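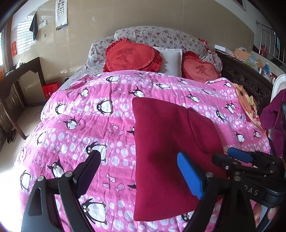 The Joy of a Bed That Doesn't Match

By Nikola Popescu

Penguins and polka dots on hot pink. Heart-shaped cushions with ruffles all the way around. A long floral bolster running across the headboard, and a dark carved frame that looks ready to outlive everyone in the house. I have spent a month looking at other people's beds for this story, and the ones I love best are the ones where nobody asked the pillows to get along!

Myroslav Stelmakh understands. He runs Cullside, a small bedding shop with 137 duvet covers on its shelves, and only 13 of them are white. "People come in asking for gray," he told me, already pulling down something with lemons on it. "Then they see the lemons."

His one rule is to pick a loud piece and let it be loud. A cartoon duvet can take a floral pillow, and it can take a red heart that says "I love you" (in fact it seems to enjoy the company). What helps is a color that keeps coming back. Red works beautifully against pink: a pair of cushions, a little print on the bolster, a folded cloth in a deep, velvety shade. Add one plain white pillow in the middle and your eye gets a place to rest.

Heavy old wood is a wonderful partner for all this. I used to think a carved frame called for something stately, maybe burgundy, maybe a tassel. Now I'd put penguins on it every time. The carving looks richer and the penguins look funnier.

Making a bed like this takes me four minutes, and I've come to look forward to it. Shake the duvet from the foot end, smooth it toward the head, then set the bolster before anything else. Square pillows go in front, hearts last. Fold any small cloth or throw in half on the mattress itself, press the crease flat with your palm, and fold again. A second blanket can hang over one side, especially if it has a pattern you're fond of.

Stelmakh washes his printed covers inside out at 40 degrees Celsius, which is a little over 100 Fahrenheit, and dries them on the line. His oldest one has ducks on it. He still won't sell it to me.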